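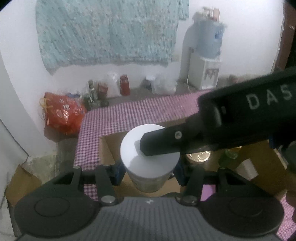
空き容器の引っ越し
捨てられない缶と、捨てられない箱に入った、捨てられない缶について

引っ越しの荷造りで最初に決まらないのは、たいてい容器である。本は本の箱に、皿は新聞紙にくるんで皿の箱に入れる。ところが、お茶が入っていた缶、ビスケットが入っていた缶、いまは何も入っていない缶の行き先は、午前中いっぱいかけても決まらない。

二月の火曜日、わたしは知人のグリケリア・キリアキディスの家で荷造りを手伝っていた。手伝うといっても、もらった役目は主に「これ、いる?」と訊かれて黙ることだった。持ち主が自分で答えを出すまで、そばに立っている係である。報酬は昼食で、そのための鍋はもう箱の底に入っていた。

台になったのは、ピンクと紫のギンガムチェックの布をかけたテーブルだった。荷造りの台にするには愛想のよすぎる柄で、上に段ボール箱を開いて置くと、ピクニックに来て弁当を忘れた人のような眺めになる。布は最後に畳むことになっていた。最後に畳むものがあると、まだ終わりではないという気になれるらしい。

箱には、白い平らな蓋のついた円筒の容器が入った。胴は灰色で、少し金属めいた鈍い光があり、それなりに年季が入っている。
「これは何の容器?」
「入れるための容器」
問いも悪かったが、答えはもっと悪い。しかし家じゅうの空き容器について、これほど正確な説明をわたしはまだ聞いたことがない。

空き缶を持つ人には流派がある。

まず実用派がいる。缶を見ると中身を思いつく人たちだ。輪ゴム、切手、電池、どの家電のものかわからないネジ。実用派の台所では缶がよく働いていて、そのかわり缶を開けるまで何が出てくるか家族の誰にもわからない。海苔と書いてある缶から海苔が出てきたら、その家では事件である。

次に意匠派。彼らは蓋で缶を選ぶ。丸い金色の缶で、蓋に型押しの模様でもあればもう手放さない。中身の菓子はとうに親戚の子どもが食べてしまい、味の記憶もあやしいのに、蓋の手触りだけは覚えている。意匠派に缶の使い道を訊いてはいけない。使っていないと認めたうえで、花瓶にだって花のない日はあると反論される。

最後が保留派で、人数はおそらくいちばん多い。必要になるかもしれない、と言う。いつ、とは言わない。保留派の缶は棚の上段から下段へ、下段から押し入れへと移り、押し入れから次の住まいへ渡っていく。人が家を替える速さより、缶が捨てられる速さのほうが遅い。わたし自身は保留派である。意匠派を名乗れるほどの缶を持っていないだけかもしれない。

グリケリアは三つ全部だった。この家に住んで三十七年近くになるというから、改宗する時間は何度もあったはずだ。

昼前に、テーブルの上に残った顔ぶれについて長い審議があった。金色の丸い缶、緑のガラス瓶、白いコップのようなもの。缶は当然のように合格した。問題は瓶のほうである。ガラス瓶は缶と違って言い訳がしにくい。中が見えてしまう。何も入っていなければ、何も入っていないことが誰の目にも明らかだ。その点、缶は黙っていてくれる。空の缶でも蓋さえ閉めておけば、何かが入っているような顔をして棚に並んでいられる。

「瓶は色がいい」とグリケリアは言った。
「置くところはあるの」
「窓」
新しい部屋の窓は北向きで、隣の建物の壁が見えるだけだと前の週に本人から聞いていた。だが係の仕事は黙ることなので、わたしは黙っていた。瓶はセーターに包まれた。セーターも持っていくかどうか決まっていなかったのだが、瓶を包んだことで自動的に合格した。こういう抱き合わせの合格が、荷造りの後半には増えてくる。

容器を売る側も、この心理をよく承知している。収納用品店のフォルゲート（Folgate）では、最初から空の缶を売っている。丸い小さなものが一つ三百円。菓子の入っていた缶を取っておくのが後ろめたい人のために、初めから菓子の入っていない缶が並んでいるわけだ。店内で三十分ほど眺めていたら、隣の客が蓋を開け、中を覗き、少し残念そうに閉めた。気持ちはわかる。わたしも開けた。

もう少し値の張る世界もあって、ヴォルベリ（Wollberg）というブランドの保存容器は、積み重ねたときに隙間ができないことを売りにしている。カタログの写真では、同じ形の白い容器が棚の端から端まで並び、米や豆や小麦粉が身分証のような札をつけて収まっている。美しいと思う。思うが、あの棚には、旅先で買った飴の缶の入る場所がない。規格の揃った容器の家に、楕円の飴の缶が一つ混ざったときの居心地の悪さを想像すると、こちらが申し訳なくなってくる。

さらに進んだ人はアプリで管理する。プリディレックス（Pridirex）という持ち物管理のサービスに、わたしも一度だけ登録したことがある。容器に番号を振り、中身を書き込み、置き場所を選ぶ。缶に番号を振り終えたあたりで夕方になり、番号のついた缶に何も入っていないことを、項目ごとに打ち込む段になって手が止まった。「中身」は必須項目だった。仕方なく「空気」と書いた。いまも月に一度、空気の確認を促す通知が届く。

グリケリアの方法はもっと古風で、段ボールの側面に太いペンで書く。「台所」「台所の奥」「台所だったもの」。三つ目はどういう分類なのか訊くと、開ければわかると言う。開けなくてもだいたいわかった。

段ボールという容器についても少し書いておきたい。缶の陰に隠れがちだが、あれほど信用されている入れ物はほかにない。祖母の茶碗も、保険の書類も、人はためらわずに茶色い紙の箱へ入れる。しかも、たいていは別の何かが届いたときの箱である。物の素性に厳しい人でも、段ボールの前歴は問わない。みかんの箱に写真を入れ、写真の箱にみかんを入れる。

そして段ボールもまた、取っておかれる側にまわる。畳んで壁に立てかけておけば、そのうち使う。冷蔵庫の横でもテーブルの下でも、薄くなった段ボールは驚くほど場所をとらず、そのぶん何年でも居座る。紙袋とレジ袋についても事情は同じで、袋を入れた袋というものが日本の台所に何枚あるのか、わたしは知りたくない。グリケリアの故郷にも同じものがあるそうだ。袋の袋には、あちらでも専用の名前がないという。名前がないから、家財の目録にも載らない。

午後、彼女は缶にまつわる唯一の理論を聞かせてくれた。出典は、前の勤め先だった輸入食品店タウタヒ（Tautahi）の倉庫である。そこでは棚に1724という番号の区画があり、へこみや傷で売り物にならない缶が集められていた。従業員は好きに持って帰ってよかった。ところが皆、中身ではなく容器で選んだ。中身がいちばん高いのはオリーブの缶だったのに、最後まで残るのもオリーブの缶だった。蓋が閉まらないからだ。一度開けたら終わりの缶に、人は冷たい。
「蓋がないと、あとがないでしょう」
彼女はそう言って、白い蓋の容器を箱の隅に寄せた。寄せてできた隙間には、丸めた靴下が二足入った。

わたしはこの理論をしばらく気に入っていたが、帰りの電車で疑わしくなった。うちの流しの下には、蓋をなくした容器と、容器をなくした蓋が、それぞれ別の場所にしまってある。両者が出会ったことは一度もない。それでも捨てていないのだから、蓋の有無は決め手ではないことになる。電話でそう伝えると、グリケリアは、それは缶ではなくてプラスチックの話だろうと言った。プラスチックには別の理論があり、まだまとまっていないらしい。

荷造りの結果を報告しておく。箱に入った容器は全部新居へ行くことになった。審議に落ちたのは、取っ手の欠けた片手鍋と、わたしが手土産に持ってきた菓子の空き箱である。紙の箱で、蓋はきちんと閉まった。理由を訊いたら、柄が、と言われた。

その菓子箱は持ち帰って、いまは机の上にある。クリップを入れようかと考えているが、クリップはもう別の缶に入っている。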